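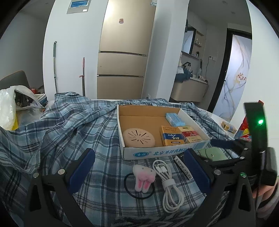

One of last year's group wrote on the feedback sheet that sorting small things was the only part of the course they had carried on with at home, and that it should come first and get longer than half an hour. It now comes first, and it gets the whole of Wednesday morning.

Skisgate Adult Learning
Keeping House in Small Rooms
Handout 2: Small things and open trays

What this session covers

Small things are the items that fit in one hand and have no fixed place. Chargers, hair ties, cards, sachets, little boxes, pouches. In a bedsit or a studio they end up on the bed, because the bed is the largest flat surface in the room. Then at night they are moved to a chair, and in the morning back to the bed.

We will look at three jobs: gathering, grouping and putting into a tray. Cupboards and drawers are in handout 3, so please leave those for now.

Gathering

Work on one surface only. A made bed is good for this if the cover is pulled flat. Small things vanish into folds, and a duvet is worse than a sheet. Put everything down in a single layer with nothing on top of anything else.

Do not sort while you gather. People who sort as they go tend to stop at the first item they can't decide about. Pick up, put down, go back for more. Check coat pockets, the shelf by the sink and the floor on both sides of the bed.

Keep a bag open for rubbish. Any carrier bag will do. Empty packets go straight in, and so do receipts once you have looked at them.

Grouping

Group by when you reach for a thing. A hair tie and a charging cable have nothing in common, but if you want both of them at seven in the morning they can live together. Beginners often group by material or by size, and the result looks neat and is hard to use.

Groups we have found useful:
Every day, morning
Every day, evening
Going out
Once a week or less
Belongs to someone else
Don't know

The last group is allowed. Keep it small and look at it again at the end of the session.

The tray

An open cardboard tray of the sort that food and drink come packed in is enough for most people. The shallow kind is best – you can see everything from above, and there is no lid to put things on. Wastano sell a plastic version and Pirkico a felt one. Both are fine and neither is needed for this course.

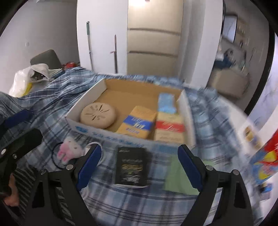
Boxes and packets go in before anything else. Stand them against a side or lay them flat, whichever lets you read the front. Put round things in a corner, where two walls hold them. Soft packets can go at the back, as they bend to fit whatever is left. Leave part of the bottom bare. A tray that is full on the first day will have things piled on it by the third.

Cables should be coiled and tied before they go near the tray. A loose cable picks up hair ties and anything else with a loop. Use a velcro tie if you have one. If not, a twist of string will do.

Cards and other thin flat items get lost under boxes. Stand them on edge along one side, or give them a pouch of their own. A pouch with a snap button stays shut when the tray is tipped.

Things with cords or bands, soft toys on loops and the like, are better hung up. A hook on the back of a door takes several.

Where the tray lives

Choose the place before you fill the tray. It should be somewhere you pass on the way out and at waist height if you can manage it. The top of a fridge is a common choice and a poor one, as most people can't see into a tray up there. Bathrooms are too damp for cardboard.

The Baxter method, which some of you will have met in the library book, uses one tray for each person in the home. That works in a shared flat. Living alone, you may find that two trays by time of day suit you better.

Exercise

Do this at home before the next session.
Clear one surface and gather your small things on it.
Group them using the headings given earlier. Change the headings if yours are different.
Fill one tray. Anything that doesn't fit stays out.
Write down what stayed out and bring the list with you.

Please bring the tray as well if it can be carried. We are in room 118 again, and there is table space for everybody.

Reading

Course book, pages 73 onwards, as far as the section on shelves. The part about labels can be skipped.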